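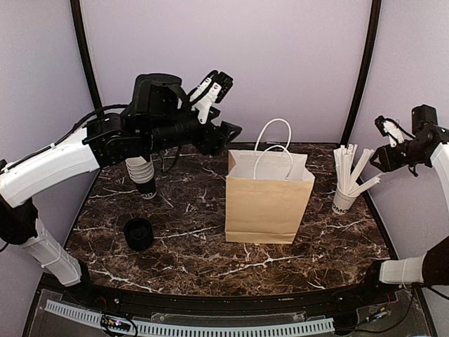
Takeaway drinks in a paper bag: what goes in first?

stondov_steve
Packing up coffees for the allotment open morning in August. Kraft bags with the twisted paper handles, stack of cups, black lids, wrapped straws. My plan is spare cups at the bottom, lids on top of those, straws down the side. My wife says I have given this more thought than our wedding.

Verna Doucet
Straws last, and keep them in a cup. Drop them in on their own and they slide under everything, and you end up with your arm in the bag to the elbow like a vet.

jinodance62
Disagree. A cup of straws falls over the minute you lift the bag. Mine always has one straw lolling out sideways as if it's had a long day. Rubber band round the lot, lay them flat.

Verna Doucet
Rubber bands round paper straws. Lovely. Enjoy drinking through a ribbon.

Rafferty C
Open the bag properly before you start. One side always folds inwards and you'll catch the rim of every cup on it. Fist in, push the corners out, then load. I did 618 of these one summer at Thibodeaux and I still do it to the bread bag at home.

stondov_steve
Do the lids go in upside down or right way up?

Rafferty C
Right way up, in one short pile. Two piles if you like picking lids off gravel.

hazel_r
Why not carry the cups separately? A tall stack of nested cups leans whatever you do, and then it's pressing on the side of the bag all the way there.

jinodance62
Because then you need three hands, Hazel.

hazel_r
I have a husband. He has two.

stondov_steve
Going with straws in a cup, wedged against the lids. Wife has asked me to come to bed.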